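Unit 4: Handling and Seating the Processor

Students work in pairs on the Devau bench exercise, which carries 28 marks. Hold the processor by its edges and keep fingers off the contacts. The lever must be raised fully before the chip is placed.

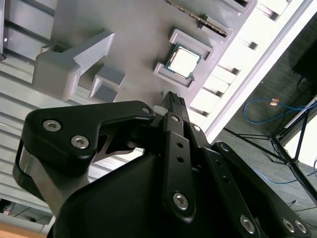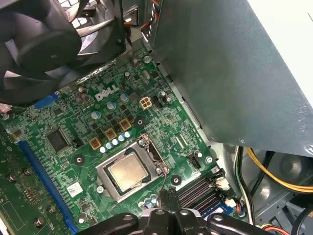 Benoît Maillard asks that the corner mark be checked twice before the lever is lowered, as bent pins cannot be repaired in class.

Written answers are due by 22 February 2025.

Contact: Erasto Mosoti, Course Office | Back to top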